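Projects > Text collections > Grestemthorpe Recipe Cards > README

April - posted by the Skilden kitchen archive

Grestemthorpe Recipe Cards, data card

What you have downloaded is a set of 200 handwritten recipe cards, typed up, tidied a little and saved as plain text. They come from the village of Grestemthorpe and the farms around it, and they are a joy to read! There are puddings, pickles, two ways to stretch a ham, and a seed cake that turns up again and again with small changes in the spice.

We started this because we love old household cooking and could never find enough of it in a form you can search. Printed cookbooks are easy to come by. Cards kept in a kitchen drawer, with notes squeezed into the margins, are much harder to find, and the margins are where the good stuff is ("less sugar if the plums are late" is a favorite around here).

What's in the folder

cards/ holds one text file per recipe, named by card number.
index.csv lists every card with its title, main ingredient, cooking method and the box it came from.
margins.csv has the side notes pulled out on their own, matched to their cards.
units.txt explains the old measures, including "a Prelluvska", the local name for a deep tin scoop. We think it held 7 ounces of flour, but it was used for currants too, so check the card before you convert.

How the cards were typed

Each card was typed by one person and read back against the original by another. Spelling stays as written. If a word could not be read, you'll see [unclear] in its place, and if we have a good guess, it follows with a question mark, like [unclear: mace?]. Line breaks follow the card. Crossed-out words are kept between tildes, so you can see when somebody changed their mind about the nutmeg.

Oven heat is almost never given as a number. You'll meet "quick oven," "bread oven going down" and, on one wonderful card, "hot as for company." We left these alone. The cooking method column in index.csv sorts them into slow, medium and quick, which makes searching easier, but please treat that as our reading of the cards.

Boxes and groups

The cards came in 19 boxes and we kept that order. Box 4 is nearly all preserves. Box 11 is the one to open first if you like baking - it has the seed cakes, the oat breads and a ginger loaf we have made far too many times. The Ntuli box came in last and is still being checked, so expect a few changes to it in the next version.

There are 23 cards with no title. We gave these short working titles in square brackets, based on the first ingredient named. 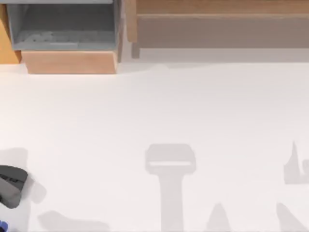 Some recipes appear more than once, usually copied from one neighbor to another. We didn't merge them. Comparing the copies is half the fun: the butter shrinks, the raisins become dates, and a pinch of salt wanders in from somewhere. The "see_also" column in index.csv links the copies we spotted, and there are surely more waiting to be found.

Known problems

Fractions were hard going. A faded 1/2 and a faded 1/4 look very much alike, so be careful with baking soda.
Card 88 stops halfway through the method. The second side is missing.
A few preserving recipes don't meet modern safety advice. Read them for interest and use a current, tested recipe when you fill your own jars.

Using the collection

You're welcome to cook from it, teach with it, count words in it or print it out for the kitchen wall. Please name the Grestemthorpe Recipe Cards and give the card number when you quote one, so others can find it.

Corrections are very welcome, above all from anyone who grew up eating this food. Send the card number, the line and what you think it should say. If you bake the ginger loaf, tell us which tin you used - ours always rises over the side.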